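Countertop Cell, Simulated: Notebook Entry on Arm Base, Gripper and Loose Items

Nurstead Manipulation Laboratory, May
Entered by the simulation group, 4:20 p.m.

The single-arm countertop cell was returned to service this afternoon after a fault in the arm base transform and a separate fault in the spatula collision shapes. The layout used for the checks is shown.

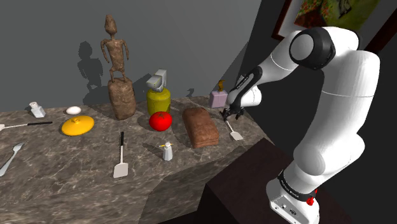 1. State of the cell at the start of work

The cell had been withdrawn from the evaluation queue under ticket 1994. The ticket recorded two complaints. First, grasp targets computed on the counter were displaced from the items themselves, always in the same direction, by up to 5 mm. Second, the long-handled utensils moved when the scene was loaded, before any command had been sent to the arm.

The first complaint was assigned to the arm base and the second to the item files. They were handled separately, and no change to one was saved until the other had been restored to its last accepted version. Colleagues are asked to follow the same practice. On the previous occasion both were edited in one session, and the group was unable to say afterward which edit had removed the fault.

The scene was loaded on the Cavendale server from the accepted configuration. Rendering and physics were run together for all checks below, except where stated.

2. Arm base and pedestal

The white arm is fixed to the dark brown pedestal at the right of the counter. In the accepted configuration, the pedestal and the arm base are two entries, each with its own position relative to the room. When the pedestal was replaced with the present model, its entry was updated and the arm entry was not. The arm therefore looked correctly seated to the eye while its base frame remained at the old location.

The arm entry has been rewritten so that its position is given relative to the pedestal top. Any later change to the pedestal will carry the arm with it. The room position of the base is no longer stored anywhere and must not be typed in by hand.

Procedure followed:

- Physics paused. Arm set to the zero posture.
- Base frame and pedestal top frame displayed together and compared on all axes.
- Arm entry attached to the pedestal. Old room values deleted from the file, not commented out.
- Scene reloaded from disk. Frames displayed again and found to agree.
- Base joint turned through 90 degrees and returned. The frames agreed at both ends of the movement.

The planner keeps its own copy of the base transform. This copy was still holding the old value after the scene file had been corrected, and the first test grasp after the repair missed in exactly the manner described in the ticket. The planner cache was cleared and the test was repeated with a correct result. A line has been added to the start-up sheet for this cell: clear the planner cache after any change to the base or the pedestal.

3. Gripper

The gripper was examined because the ticket suggested that its fingers might be out of alignment. No such fault was found. The tool center point lies midway between the fingers and agrees with the value in the Rellberg description of the arm. The open and closed limits are reached without either finger passing through the other.

The hover posture was then checked with the fingers open over the handle end of the spatula beyond the bread. This is the least comfortable location on the counter for the arm, with the loaf on one side and the soap dispenser close by on the other. The clearance to the dispenser is small but acceptable. The planner reported no contact in this posture, and the contact display confirmed it.

It is noted that the forearm slopes down to this location from a high elbow. An elbow-low solution also exists and is sometimes returned by the planner. It brings the forearm nearer to the loaf and should be refused. The preference for the elbow-high solution had been lost from the planner settings at an earlier date and has now been restored.

4. Loose items

The movement at load was traced to the collision shapes of the spatulas. Each spatula had been given one convex hull for its whole length. Because the handle, shaft and blade do not lie in one plane, the hull filled the space beneath the shaft and reached below the visible blade. On loading, the solver found the hull already inside the counter and pushed the utensil out.

The single hull has been replaced with separate shapes for the handle, the shaft and the blade. All the spatulas draw on the same set of shapes, scaled as required. The fork was found to have the same defect in a milder form and was corrected in the same way, with one shape for the handle and one for the tines. The tines are not modeled singly for contact. This is adequate for grasping at the handle and would not be adequate for any task in which the fork is to pick up food.

Remarks on other items:

Bread. The collision shape follows the outer outline only. The uneven top is visual and has no effect on contact. No change made.

Tomato. Rolling friction was set to zero in the file. It has been given the group's usual value for round produce. The tomato stands in front of the yellow-green canister and formerly rested against it after load, which concealed the fault.

Egg. Same correction as the tomato.

Lid with center knob. The knob was missing from the collision shape, so the gripper closed through it. A small cylinder has been added. The lid has not yet been grasped under load and remains marked as provisional.

Shaker. It is placed with a slight lean, and this has been left as found. Its tendency to fall should be judged only after the lighter item masses have been reviewed.

Sculpture. Fixed to the counter by configuration. It serves as an obstacle and is not to be offered as a grasp target. The thin arms of the figure are covered by one simplified shape, and planners should be expected to keep a wider distance from it than appears necessary.

5. Lighting and wall

The lamp position was not changed. The shadow of the sculpture on the gray wall is strong, and the detection model has on earlier occasions returned it as a second object. That is a matter for the detection group and is not a fault of the cell. The framed painting behind the arm has no collision shape. The arm's upper joint was driven slowly toward the wall to establish that the wall itself stops the planner before the painting would be reached, and it does.

6. Acceptance run

The scene was loaded 100 times from disk with the arm held still. The displacement of every loose item was logged for the settling period. No item exceeded the permitted drift in any load. The log is stored with the ticket on Cavendale.

A short grasp check was then carried out on the spatula handles and on the tomato, using the Gentile test script without modification. Targets and items agreed. The script still writes its results to the old folder, and the files were moved by hand.

7. Open points

- The lid is to be tested under load before it is released to the task list.
- Item masses for the shaker and the egg are to be compared with the Rellberg library values.
- The Gentile script requires a corrected output path.
- The twin of this cell with the arm on the opposite side uses the same pedestal file and has not been inspected. It should be kept out of the queue until the base entry has been read and, if necessary, attached to the pedestal as in section 2.

Ticket 1994 remains open for the lid only.

Nurstead Manipulation Laboratory | Contact the simulation group | © Nurstead | Back to top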